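Motano Snack Table Guide
Section 4: Setting Up the Table

If you have come straight from Section 3, your stand is unpacked, the film is off the tiers and you are itching to put food on it. Good! This is the fun part. The whole set-up takes 25 minutes the first time, and it gets faster once you know where everything likes to live.

You will need:

The Motano stepped stand (clear, three-step or four-step version)
Two or more round baskets
One flat tray with a raised edge, for packets
Tongs and a small scoop
Napkins
A soft cloth
The blank label cards from the envelope marked Zuno

4.1 Preparing the surface

1. Clear the table and wipe it down. Let it dry fully before anything goes on it. A damp table makes the stand's feet slide.

2. Check that the table is level. Put a round candy in the middle and see where it rolls. If it heads for the edge, fold a card under the low leg and try again.

3. Decide which side people will come from. Everything else in this section depends on that, so stand there for a moment and reach. If you can't touch the back row comfortably, your table is too deep and you should bring the whole layout forward.

Note: A plain, mid-toned surface suits the clear stand beautifully. If you prefer a tablecloth, pull it tight and clip it. The stand does not like wrinkles.

4.2 Placing the stand

1. Carry the stand with both hands under the base. Never lift it by the top tier.

2. Set it toward one end of the table with the lowest step facing your guests. Leave the width of your hand between the stand and the table edge.

3. Press lightly on each corner. If it rocks, turn it a little and press again.

4. Wipe off fingerprints now, while the steps are empty. (You will miss a few. Everyone does.)

CAUTION: Do not load a single step with more than 900 grams. Full-size drink bottles belong on the table itself, beside the stand.

CAUTION: Keep the stand away from hot plates, candles and warm pans. The tiers can soften and bow well before you notice anything wrong.

4.3 Filling the table

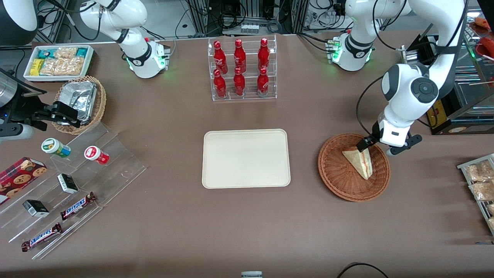
Start with the low, steady things and work up to the small ones. Packets go in the flat tray along the back, where a big colorful heap looks generous and doesn't block anything. Yellow and teal-blue packets mixed in with clear bags of something golden make a lovely backdrop, and a white tray lets the colors do the work. Foil-wrapped food gets a round basket of its own just in front. Sandwiches do best in a separate basket with a raised rim, set well over to the other side so that two people can help themselves without bumping elbows. Small tubs and little cartons go on the stand, spread over different steps — a green lid next to a red one is easy to spot from across the room.

Once you have the general idea, go in this order:

1. Fill the packet tray. Lay the first layer flat and let the rest fall however they like. Turn a few so the names face forward.

2. Put the foil-wrapped item in its basket with the seam up. That way you can open it at the table without tipping it out.

3. Line the sandwich basket with a napkin or parchment if the sandwiches are unwrapped. Trim the liner so it stays below the rim.

4. Add the sandwiches, cut side toward your guests. The filling is what people want to see! Triangles look best leaning on each other, and they keep their shape better if you don't stack them more than two deep.

5. Fill the stand from the top step down. Tallest containers go up, flat boxes go low.

6. Step back to where your guests will stand and look again. If one item hides another, move the front one sideways a little.

Note: Leave some bare table in the middle. It gives people somewhere to rest a plate, and you will be glad of it when the second round of drinks comes out.

4.4 Tongs, scoops and labels

1. Lay one pair of tongs beside every basket that holds unwrapped food. Handles point toward the guests.

2. Write the label cards before the food goes out, in thick pen. Fillings first, then anything people may be allergic to: nuts, egg, milk, wheat, sesame.

3. Stand each card in front of its basket, never inside it. Cards inside baskets end up greasy and then vanish under a roll.

CAUTION: Sandwiches with meat, egg, fish or soft cheese should not sit out for longer than two hours. On a hot July afternoon, make that one hour. Put out small batches and keep the rest in the refrigerator.

4.5 Topping up during the event

Refill when a basket is half empty. Swap the whole basket for a fresh one if you can — it is quicker, and old and new sandwiches don't get mixed. For the packet tray, just drop more in at the back.

If a step on the stand becomes sticky, lift off everything on that step, wipe with a damp cloth and dry it before putting things back. Do not spray cleaner near open food.

4.6 If something isn't right

The stand slides when touched: Dry the feet and the table. If it still moves, fit the clear grip dots (part 817).

The tiers look cloudy: Wash in lukewarm water with mild soap. Paper towels and scouring pads leave fine scratches.

The basket sheds bits of weave: Shake it out over the sink and trim loose ends with scissors. Use a liner from then on.

The table looks crowded: Take one item away from each group. It nearly always helps.

For packing up and storing the stand, go to Section 5. The tray and baskets can nest together, with the stand on top in its sleeve.

Text by Zamfira Radu. Revised 2019-11-29.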